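Chapter 3
Pricing a Room by Season

Small inns rarely charge one rate all year. The owner sets a base rate first, then moves it up or down as demand changes. This chapter covers both steps.
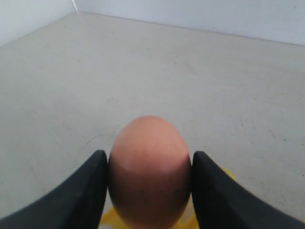

3.1 The base rate

Add the yearly fixed costs and divide by the room nights you expect to sell. The Dorno Inn has 8 rooms and is open 182 nights a year. Breakfast is 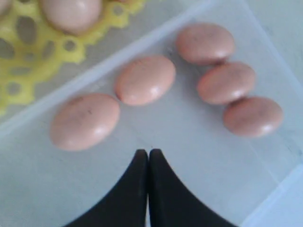
included in the rate, so its cost per guest is added after the division. Digby Cosgrove uses a markup of 33 percent on the result.

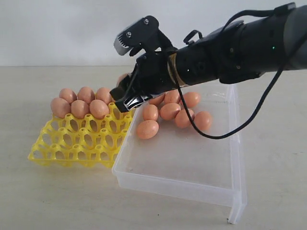
Department of Hospitality Management, Fornia College

Work through the Dorno figures before going on to Section 3.2, where Noémie Poirier's method for weekend rates is applied to the same inn.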